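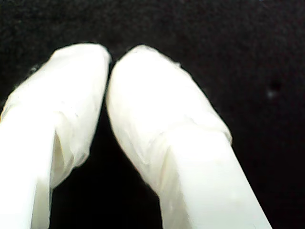

The tape drawer, finally

September 19, 2021

So I did the tape drawer. I know, I know, I've been promising this since April, and two of you have asked whether I'd moved house or just given up. I had one free afternoon and a pot of coffee and I tipped the entire thing out onto the rug, which the dog thought was wonderful.

If you're new, the tape drawer is the second one down in the hall cabinet, and it holds every roll of anything sticky that has come into this house since we moved in. Masking tape, packing tape, the cloth kind for ankles, the floaty white paper kind from the drugstore, two rolls of green stuff from when we painted the bathroom. There was also a roll of Bilix carpet tape that had glued itself to the bottom of the drawer so firmly that I had to go at it with a butter knife and some cooking oil. It's gone now. I don't miss it.

What I really wanted out of all this was the soft white tape, because that's what I wrap things with. Rake handles, the crutch tips, the tongs that scratch my good bowl, the wire handle on the old watering can (that one has been redone three times!). I love a wrapped thing. It gets grubby and furry at the edges after a while and then you peel it off and do it over, and I find that very soothing.

A few notes on wrapping, seeing as I get asked. Wipe the thing down first. Tear the tape if you can stand to, cutting it leaves a hard corner that lifts. Go over the tip before you go around it, or the end pops out like a toe through a sock. And don't pull! I used to haul on it like I was tying down a mattress, and all I got for it was a ridge of wrinkles and a gap along one side where the layers had peeled away from whatever was underneath. 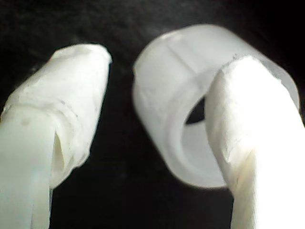
Sharada Kulkarni wrote in after the last post to say that I'm wasting my money on cloth tape and should be using the stretchy kind that sticks only to itself. She gets hers in a box of 18 and swears it comes off clean after a whole season on her pruners. I tried it, Sharada! I did! It's lovely on anything fat and straight, and on a skinny handle mine crept down until it was sitting in a little sausage at the bottom. Maybe I had it on backwards. I've kept the rest of the roll and I'll have another go on the broom.

Storage is where I went a bit overboard. I'd had my eye on one of those Kurian peg racks, the one with the long dowels, and then I found a paper towel holder at the thrift store for 4 dollars and it does the same job. The rolls go on it biggest at the bottom. The tiny ones with the narrow middles don't fit, so those live in a jam jar, and the clear packing tape has its own gun and hangs on a nail.
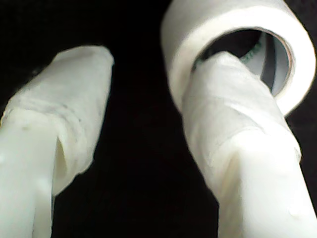 My own rule for a lasting wrap is to start low and work up to the end, laying each turn halfway over the one before. I go at a slight slant, never dead level, so the seams run on a diagonal like they do on the right-hand side up there, with the tip poking into the roll. Keep the bottom edge snug too. If it flares out into a lip like the one on the left, it's going to catch on your sleeve, or mine anyway, every single time.

Final tally on the drawer: one grocery bag of dead rolls out, one paper towel holder in, and enough space left over that the batteries have moved into it already. I'm pretending I haven't seen them.

Next up is the string and twine basket, which is worse. Janaína Paiva has offered me her ball winder for it and I've said yes before she can change her mind.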